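**Subject:** Re: [store-automation] Shelf filling hours after the Rovier rollout
**Date:** 03/02/2018
**From:** Bindu Fernandes

Replies inline. I trimmed the parts on invoicing, which belong in the other thread.

> We are in the third week of automated reordering at the Esposito store. Stock counts come from the shelf scanner at night, Rovier builds the order, and Cilto picks it at the warehouse without anyone touching it. The planning sheet says we can take 2 people off the fill team in March. Before I sign off on that, I would like to know what other stores saw. Did fill hours go down?

Ordering hours went down. Fill hours did not, at least not here.

Before the rollout, a department lead walked the aisles with a handheld and keyed in quantities by eye. That task is gone. The lead now gets an exception list in the morning and works through it at the terminal. Most lines clear with a single keypress. The ones that don't are nearly always one of these:

- the shelf count and the book count disagree by more than one case
- the item has two facings in different bays and the scanner credits only one
- soft packs have fallen over and the scanner reads the pile as a single unit

The last type is the most common in household goods. Rigid cartons count well. Pouches count well when they stand upright in a row with the top edge of each one showing. Once they lean or lie flat the count drops, the system orders more, and the new stock arrives with nowhere to stand. We had this on laundry capsules for most of the first week before we traced it.

Our file has 4000 active items. The scanner returned a usable count on 3091 of them in the first full pass. Of the rest, some were in closed cabinets and a few had wrong labels, but soft packaging was the largest group by a clear margin.

> The vendor says the filling step is unchanged, so it should not be affected either way.

I disagree with the vendor on this. The physical step is the same: two hands, one pack, put it on the shelf. The standard it has to meet is different. A filler used to be done when the product was on the shelf and faced the customer. Now the row also has to be readable from the scanner's path, so packs stand up, gaps between rows stay open, and nothing goes in front of the slotted uprights. That adds time per case on soft goods and no measurable time on cans or boxes.

It also changes who gets asked when something goes wrong. A bad order used to be the lead's problem. Now a bad order is often traced back to how a row was left the night before, and the fill team had no warning of that. Two people here were asked to explain overstock they had no part in ordering. I would settle that point in writing before anyone's hours are changed. Our wording is that a count error is a system error unless the row was flagged and left.

> Has anyone tried the robot filler that Brokasix is showing?

We sat through the demo and ran a small set of our own items on the bench. It placed rigid cartons without trouble. On pouches it managed the pick, but the place was poor: the pack folded at the base or pushed the one behind it over. Their engineer said a different gripper is planned. I have no date for it. For now I would plan on hand filling for anything that bends.

> What would you do about the two positions?

Keep them through March and log fill time by packaging type. We logged 1339 cases before we saw a stable split between rigid and soft, and I would not trust a smaller sample. If the numbers hold, some ordering hours can be moved to filling instead of being removed. Leads may not like it, and the pay grade is different, so HR needs to be in that conversation early.

Settings that helped, if you want to try them before your next cycle:

1. Raise the mismatch threshold on pouches from one case to two. This stops most of the false orders.
2. Turn on the hold for items with a count drop and no matching sales. It is off by default.
3. Have the filler, not the lead, clear the hold at the shelf. The filler is standing in front of it and can see the cause.

Item 3 needs a handheld login for each filler. We had to ask for those separately and they took a while to come through. Put the request in now even if you are undecided on the rest.

I can send the log sheet off-list. The photo below is for the question on what counts as a readable row.

Bindu 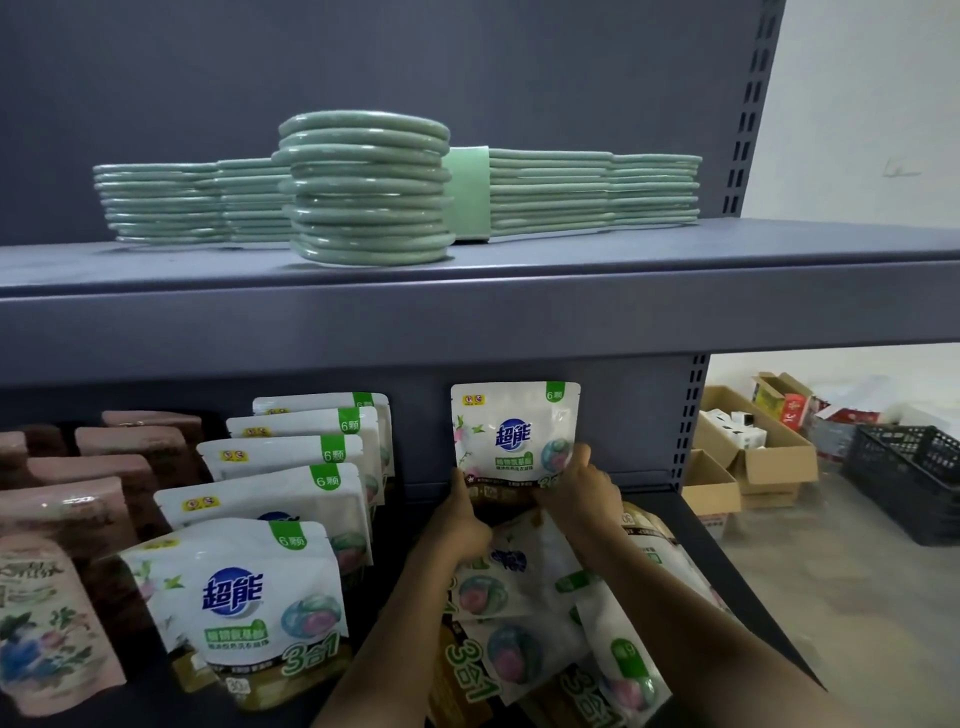

*Capsule pouches, lower shelf: upright row at left, loose, overlapping pile under the hands.*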